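Drive carrier slips out of parallel gripper on insertion (student project)

Posted by Dinesh Uniyal

Our class project is a PC disassembly and reassembly cell: one arm, two-finger gripper, wrist camera, old Dell tower. Removal of the drive carrier works. Reinsertion fails in 11 of 39 trials. The carrier yaws in the jaws before the connector mates.

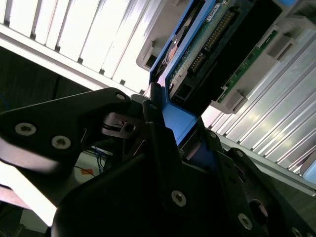
Blue carrier in the jaws, connector pins exposed.

Grip force is already at maximum. Is this a finger problem or a path problem?

Rajkumari Kanaujia

Path, most likely. Maximum force on a tapered rail squeezes the part toward the narrow end. Cut the force by half, stop short of contact, then move in with a compliant search.

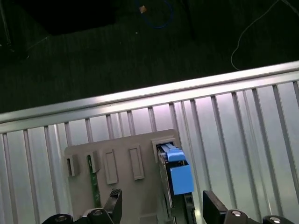 Fixture practice is worth doing before more runs in the tower. Log wrist torque for every attempt and discard nothing. A flat gray board like yours, with upright slots and the blue part standing clear on one side, lets the fingers approach with room to spare. Tune yaw there, then transfer the values.

Goel

Add rubber tape to the fingertips. Worked for us.

Mimau

Tape helps until it shears. Check clearance first — linkage width matters more than fingertip width once you are inside the case.
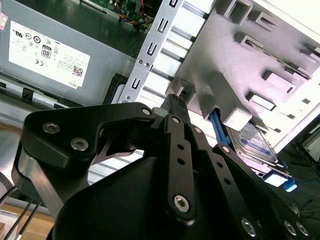
Gripper at the drive cage, power supply at upper left.

We lost a week to a linkage touching the cage at full opening. Limit the opening in software and rerun the 39.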